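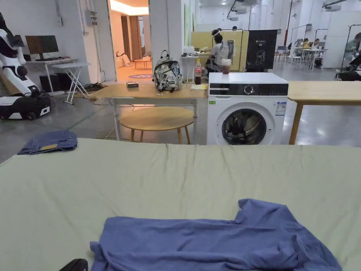
The moderators of the Stistach Film Board have received several inquiries about the decision by Hakeck Pictures to move the release of "Admont" from June to the fall, and this thread has been opened so that the matter may be discussed in one place. The studio has confirmed that 14 minutes of the film will be shot again, all of them in the apartment where the lead character lives. Test audiences reportedly found the original rooms too clean for a man who works nights. Members may recall the same complaint about the first film in the series. An ordinary home has a T-shirt lying crumpled on the sheet and a bottle of cola left on top of the washing machine, and the early footage had nothing of the kind. Members are asked to keep to the subject and to refrain from posting plot details.

Posted in June by Marietjie Shabalala, Moderator

northgate_reel wrote:
I wish to record my objection to the delay. The trailer was well received, and Adoración Mateos has already completed her press interviews. Moving a finished film over the state of a kitchen is poor management. The studio would do better to admit that the third act has problems, which has been the common report for months.

d_panagiotou wrote:
I must disagree with the previous member. The apartment takes up some 20 minutes of the film, and the long argument between the brothers takes place there. If the audience does not believe in the room, it will not believe in the argument. The replacement of the first set designer by Kendra Paquette was announced before the test screenings, so the decision cannot be blamed on the third act alone.

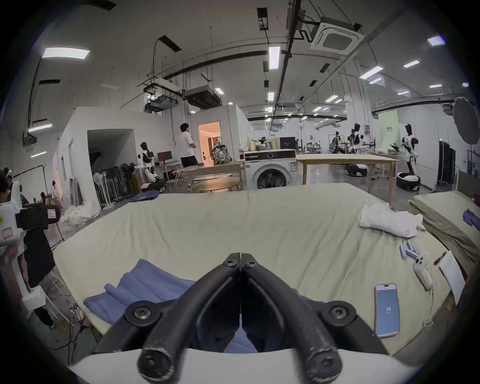 Blue and white cloths, a pen and a sheet of paper on the mattress.

northgate_reel wrote:
With respect to d_panagiotou, the change of designer supports my position. A studio does not replace a department head on a film it considers sound. I would also point out that Fehr, the last film from Hakeck to be delayed, was moved twice and returned with a different ending.

balcony_row wrote:
Fehr is not a fair comparison. That film lost its director. "Admont" still has Abbas Ranjbar, and he has stated that the ending is locked. I attended the spring preview and can report that the apartment looked like a furniture store. The performances were strong. Mateos in particular was better than in anything she has done since television.

d_panagiotou wrote:
I thank balcony_row for the firsthand account. May I ask whether the music was final at that preview?

balcony_row wrote:
It was not. A notice before the film said that the score was temporary.

Marietjie Shabalala wrote:
Two posts describing the final scene have been removed. Members who wish to discuss the ending should use the closed section.

Comments (4)

Dionysis Panagiotou: For the record, I am the member posting above as d_panagiotou. My ticket for the June showing was refunded without difficulty.

quietusher: Mine was not. The theater has offered a credit only.

lampandlens: Will the reshoots affect the rating?

Marietjie Shabalala: The studio has made no statement on the rating. Refund questions should be sent to the theater concerned.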